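**Thread: Vinduto Flivholm drive-pull package, first impressions**

**vmoya**

Splitting this off from the general Vinduto thread at the mods' request. We have the Flivholm package on evaluation until the end of the month. It is sold as a service contract with hardware included: two arms, one multi-fingered hand, a printed fixture plate, a wrist camera, a fixed camera and the Vinduto task software. The quoted task is pulling 3.5-inch drives from desktop towers lying on their side with the panel already off. Panel removal is not covered.

Requests in the old thread were for less brochure and more detail on access inside the case, so the long version follows. 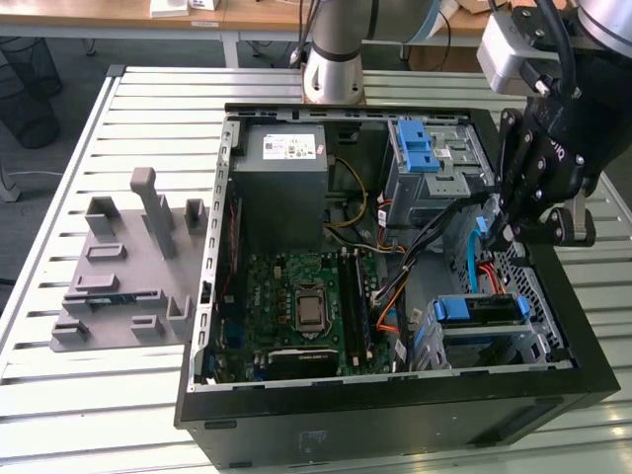 *By Vega Moya, posted Sun 24 March*

**Setup.** The cell goes on a slatted table. The second arm's base mounts at the far edge, behind the case. Allow half a day for mounting and another half for calibration. The manual says two hours for both, which assumes the table is already drilled to their pattern. Ours was not.

**Fixture plate.** Gray printed part, raised holders and slots. It sits to the left of the case. The plate has no positive location on the slats in the version we received. We clamp it. Vinduto support says a keyed version is coming and did not give a date.

**Latches.** The tower we are using has blue plastic latches on the drive cages, which suits the hand. The release motion is stored as a taught routine. You teach it per case model, with 3 demonstrations minimum, and the software refuses to save the routine with fewer.

**Cables.** This is where the time goes. A SATA cable running close to the cage wall leaves the fingers very little room. The planner treats cables as soft obstacles and will push against them up to a force limit. The default limit is too high in my opinion. I lowered it and accepted more aborts.

**Numbers.** 226 attempts logged to date, one case model. I will post the abort breakdown when I have separated planner aborts from my own e-stops.

---

**tolerance_stack**

Two questions.

1. Is the force limit set per finger or for the whole hand?
2. Does the plate survive a dropped drive? Printed brackets on that kind of plate crack at the root on ours (Javard cell, older).

---

**vmoya**

1. Whole hand. Per-finger limits are in the config file but the software ignores them. I have a ticket open.
2. No cracks so far. The tall post is the part I would watch. It stands well above everything else on the plate and anything swung in low from the back will find it. I added a keep-out box over it in the planner.

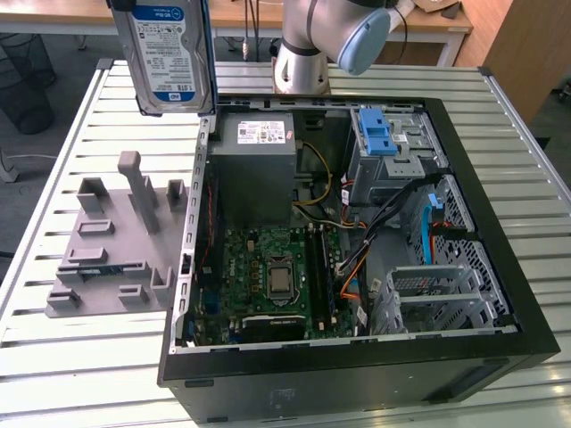 *1TB 3.5-inch drive in the air beside the arm, fixture plate next to the case.*

The keep-out box costs a little cycle time on the transfer. I have not measured how much.

---

**crivas**

Candela Rivas here, I run the bench at Benítez. We trialed the same package in December and returned it, so treat this as a second data point.

I disagree on the cables. Lowering the force limit hides the problem. With the stock limit the hand finishes the motion and you find out whether the cable routing is acceptable. With a low limit you get an abort and someone walks over. At our volume (1,000 towers in a normal month) a person walking over is the whole cost of the job. We had 447 aborts in the trial, and most of them came after we turned the limit down on Vinduto's own advice.

What we wanted was a cable-clearing step before the latch routine. They quoted it as a custom task, priced separately.

---

**vmoya**

Different use case. Your boards go to scrap, if I remember your old posts. Ours go to resale, and a torn SATA connector on the board side costs more than the walk. I agree the clearing step should be in the base package.

---

**tolerance_stack**

Agree with crivas on cost, agree with vmoya on boards. The number that matters is aborts per tower, and neither of you has posted it. 447 over how many?

---

**crivas**

I don't have the tower count in front of me. It was a partial month. I'll look.

---

**pinheader_9**

How is the wrist camera in practice? The spec sheet gives resolution and nothing about working distance. My concern is bundles crossing the drive bay, with labels and ties on them. Our own vision setup reads a cable tag as a flat surface and tries to plan around it as if it were sheet metal.

---

**vmoya**

Working distance is acceptable. With the hand down near the bay you still get the board, the memory slots and most of the wiring.
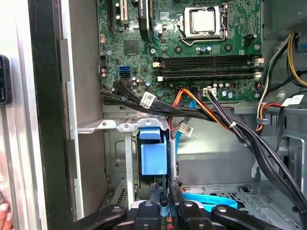 Tags are a known weak point. A white sticker wrapped on a black bundle gets segmented as a separate rigid object perhaps one time in ten on our runs. You can mask by color in the perception settings, but the mask is global, so anything else white in the case goes with it, including the slot clips and the small power connectors. For drive pulls that is harmless. If you plan to extend the task to memory or board connectors, it is not.

Mask settings are not stored with the case model either. Export them by hand after every session. I lost mine in the second software update.

---

**pinheader_9**

Global mask rules it out for us, we do memory as well. Thanks for saving me the call.

---

**crivas**

Found the sheet. The tower count was never entered, only the aborts. So tolerance_stack is right and my figure is of limited use. I would still not lower the limit.

---

**tolerance_stack**

Noted. vmoya, when you post the breakdown please include attempts before and after you changed the limit, with the old and new values.

---

**vmoya**

Will do. The change was logged, so the split is easy. Still no reply on the per-finger ticket.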